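Checked on Jan 9, 2023, by me, with Daithí Dolan present for the second half. The pieces are on loan from Sheehan jewelers for the Erine charity evening, and they go back to the shop the next morning.

## Before the guests arrive

- [x] Loan list signed by both sides. *Comment: page 2 had the old value for the Drekari watch, from 2021. I corrected it by hand and Daithí put his initials.*
- [x] Clasp of the long necklace opened and closed 8 times. *It holds well. The small safety chain is a little stiff, please do not pull it.*
- [x] Stones in the ring looked at with the loupe. *One claw is slightly raised. It can catch on lace, so I wrote this to the stylist.*
- [ ] Earrings cleaned with alcohol wipe. *Only the left one is done, the wipes were finished. To be completed before dressing.*
- [x] Serial number of the watch compared with the certificate. *Same number.*

The dressing room door has a lock, but the key turns with difficulty. I asked the hotel for a second key and they promised it for the evening. Until then one of us stays inside – also during the meal.
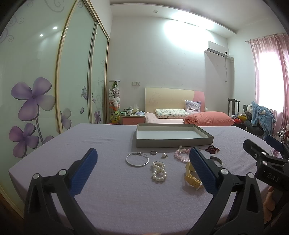

The safe is in the wardrobe and it is fixed to the wall with two bolts. I tried the code three times and it worked each time. Please change the code after the rehearsal, as too many people heard it when I read it aloud. This was my mistake.

## Red carpet and dinner

- [x] Escort named for each person wearing a loan piece. *The singer asked for no escort. Sheehan did not agree, so Daithí will walk two steps behind her.*
- [x] Carpet edges taped. *Good on the left side. Near the stairs the tape was lifting and I put new tape over it.*
- [ ] Photo wall stable. *The Onudel panel moves when you push it with one hand. Needs more weight at the foot.*
- [x] Lights not too close to the hair and veils. *Moved one lamp back.*

## Return of the pieces

- [ ] All 16 pieces back in the safe before midnight.
- [ ] Damage noted on the loan list, also very small scratches.
- [ ] Signature of the driver. *Last July we had only a first name, and the insurance people complained for weeks. Full name, please, in clear letters.*

Open points for Daithí: wipes, second key, Onudel panel. I will check them again at the rehearsal.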